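Equipment Review: Kollis Paired Hand-Held Grippers, as Demonstrated at the Eveck Open Day

Prepared for the Dagdag Regional Equipment Library
Reviewer: Meenakshi Kurian, Assessment Officer
Demonstration attended: Sat 16 March

Purpose of this review

The Dagdag Regional Equipment Library lends technical equipment to member colleges, community workshops and small manufacturers. Members have asked on several occasions whether the Library intends to hold equipment for recording manual tasks, as distinct from the small bench arms already in the catalogue. The Kollis paired hand-held grippers were put forward by two member colleges in the last round of requests. The Library accepted an invitation to the Eveck open day in order to see the grippers in use before any request for a trial loan was made.

This review covers the grippers as demonstrated, the conditions in which they were shown, and their suitability for lending. It does not cover the software used to train a robot arm from the recordings, which was shown separately on the upper floor and will be assessed by Amna Talpur in April.

The open day

Eveck opened its workshop to registered visitors from mid-morning. Attendance was by timed entry, and each party was taken through the building by a member of staff. The Library's party consisted of the reviewer and Coralie Gilchrist of the loans desk. Our guide was Glykeria Nikolaidis, who manages the demonstration floor, and the grippers were operated by Jussara Rocha, a demonstrator with considerable experience on this model.

The visit was well organised. Visitors were given a printed programme, a floor plan and a short safety briefing, and groups were kept small enough that everyone had a clear view of the table. The programme allowed 50 minutes on the gripper floor, of which the greater part was given to live work. Questions were taken throughout. Ms Nikolaidis was candid about the limits of the equipment and referred us to colleagues where a question fell outside her own area.

Two criticisms should be recorded. The first is that signage between the ground floor and the upper floor was poor, and our party arrived late for the start of the second session. The second is that the gripper floor was noisy when adjacent groups were present, and parts of the spoken commentary were lost. A small portable speaker would resolve this.

Description of the equipment

The Kollis system is supplied as a matched pair, one unit for each hand. The operator closes the fingers of the unit onto an object as one would use tongs, and carries out the task directly. The movement of the hands and the opening of the fingers are recorded for later use in teaching a robot arm fitted with the same fingers. No arm is required at the table during recording, and this is the chief attraction for members with limited space.

The pair we saw was black, with two fingers to each unit and a gray perforated metal bracket mounted on top. Ms Nikolaidis explained that the bracket is intended for attachments and that the hole pattern permits an accessory to be moved without tools other than a hex key. Members who run their own workshops will appreciate this. The Library would need to consider whether borrowers should be permitted to alter the mountings, or whether the units should be lent in a fixed configuration and inspected on return.

The price quoted to us for the pair was $3456, with the carrying case included. A replacement set of fingers was quoted separately. The comparable Prulloria product, which the Library examined last year, was quoted at $2548 but is sold without a case and with a shorter warranty.

Handling

Both members of the Library's party were invited to hold the units before the demonstration began. Each weighs 1372 grams according to the data sheet. The weight is acceptable for short periods, though it is carried well forward of the hand, and Ms Gilchrist reported fatigue in the wrist after several minutes. The reviewer, whose hands are smaller, found the grip slightly too deep for a comfortable squeeze at full opening. An adjustable grip is not offered at present. For a lending collection, in which one unit will be used by many people over a season, this is a material shortcoming.

The closing action is smooth and gives a reasonable sense of contact. It does not convey the firmness of an object with any precision, and new users tend to squeeze harder than is necessary. Ms Rocha advised that an hour of practice on soft objects corrects the habit in most people.

The left and right units are of the same design. They were not labelled in any way that either of us noticed when we picked them up, and we consider that clearer identification would be desirable. The Library could apply its own coloured tape at little cost.

Cable management deserves mention. A coiled cable is tidier on the table than a straight one and recovers its length well, but it exerts a light pull on the hand at full reach. Operators who work seated will notice this more than those who stand. We were informed that a wireless version is under development. No date was given, and the Library should not delay a decision on that account.

The demonstration

Ms Rocha worked at a low-clutter wooden table using everyday articles in place of purpose-made test blocks. We regard this as good practice. Blocks flatter a gripper, and a member considering a loan will learn more from seeing thin, hinged or glossy things on the table.
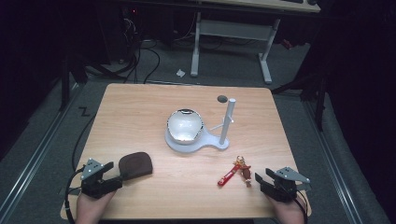
Both grippers at the near edge of the demonstration table, with the white stand, the bowl-shaped cup and a keychain set out between them.

Of the articles provided, the keychain prompted the most discussion within our party. It combines a plastic strip, a metal ring and clasp, and a small figurine charm, and the position of each part changes when another is lifted. The white stand, with its upright post and thin horizontal peg, presents a different difficulty, in that anything to be hung on it must be brought in level and released cleanly. Ms Nikolaidis noted that the demonstration team favours articles of this sort for visitors with a professional interest. The shiny cup was also the subject of questions, chiefly from a visitor whose own camera system had performed poorly with reflective surfaces. The flat brown leather pad beside the left gripper raised the familiar matter of lifting a thin article from a hard surface, for which blunt fingers are seldom ideal.

We were impressed by the economy of Ms Rocha's movements. She paused briefly before each task, kept both units within easy reach of one another, and returned her hands to the same place between recordings. Ms Nikolaidis described this as the principal skill to be taught to new operators — consistency of starting position matters more to the quality of the recordings than speed. Borrowers should be made aware of this before their first session.

Visitors were then given a turn. Results varied a good deal. Several people succeeded at their first task with little instruction, while others found that they were watching their wrists instead of the tips of the fingers. The reviewer required three attempts to pick up a small article and set it down in the intended place. None of this reflects badly on the equipment, but it does indicate that a loan without an accompanying training session would be of limited value.

Suitability for lending

The grippers are robust, simple to pack and quick to set out. The supplied case is of good quality and has room for the cables. Replacement fingers can be fitted by Library staff with no special training, and we were shown the procedure twice.

Against this, the set-up at the receiving computer is more involved than the grippers themselves suggest. It was completed before visitors arrived, and we were not able to time it. Members without technical staff may find it discouraging. Written instructions exist but are addressed to engineers, and the Library would need to prepare its own.

We also draw attention to floor space. Members should plan for a table with clear standing room on the operator's side, and for any supports and cabling to be kept out of the walkway. A standard classroom bench in a shared room would be serviceable only outside teaching hours.

Ratings

Build and finish: 4 out of 5
Comfort in use: 3 out of 5
Ease of first use: 3 out of 5
Documentation: 2 out of 5
Suitability for lending: 3 out of 5
Conduct of the demonstration: 4 out of 5

Recommendation

The reviewer recommends that the Library request one pair of Kollis hand-held grippers on a trial loan for a single term, to be placed with a member college that has technical staff available. Purchase should be considered only after the trial, and after Ms Talpur's assessment of the accompanying software has been received. A training session for borrowers should be made a condition of the loan. Eveck has indicated that it is willing to provide the first such session at its own premises at no charge.

Members wishing to be considered as the host college should write to Coralie Gilchrist at the loans desk, giving details of the room available, the staff member responsible and the tasks they propose to record. Members who have used the Prulloria product are also invited to send comments, which will be attached to the trial report.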